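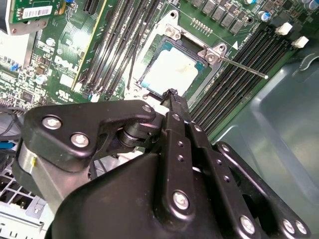 A robotic gripper at the CPU socket of a Dell motherboard, inside the computer chassis.

SEKISBY REPORTS FIRST RESULTS FROM COMPUTER REPAIR BENCH TRIAL

Robots can do parts of a bench technician's job, but not yet the whole of it

24/10/2023 - Sekisby, which refurbishes used office computers for schools and small businesses, today released results from a trial that set robot arms to work on everyday repair jobs. The trial began in June at the company's Mamer workshop and used arms and control software from Badel.

The arms were given tasks that technicians do many times a shift: opening and closing CPU socket levers, removing and seating memory modules, and unplugging cables. Each attempt was made on a real machine, with the board left in its chassis.

Over 400 attempts at the socket lever, the arm finished the job without help in almost three out of four. Memory modules came out cleanly more often than they went back in. Cables were the weakest area. Loose cables lie differently in every computer, and the arm often stopped and waited for a person when one crossed its path.

"People ask me if the robot can fix a computer yet, and the answer is no," said Chun-hung Chien, head of operations at Sekisby. "It can do some of the steps. A trained technician still does them faster, and the technician also notices when something else is wrong with the machine."

The trial covered 23 computer models. Results were best on full-size desktops, where there is room to bring a gripper in beside the memory slots. On smaller cases the arm had trouble reaching the board at all.

Tsung-han Fu, who leads the manipulation team at Badel, said socket work was chosen because mistakes are easy to make. "The lever is thin and the contacts underneath bend if you touch them wrong. Knowing how hard to push is the difficult part. We have a decent answer for levers now and a poor one for cables."

Two arms will stay on the Mamer bench for the next stage, which adds drive removal and fan cleaning. Processor replacement will remain a manual job. Sekisby has no plans to reduce its bench staff, and technicians will continue to inspect and test every computer before it is shipped.

A summary of the results, including the tasks the arms failed, is available on request from the Sekisby press office.

About Sekisby
Sekisby collects, repairs and resells business computers. Its main workshop is in Mamer.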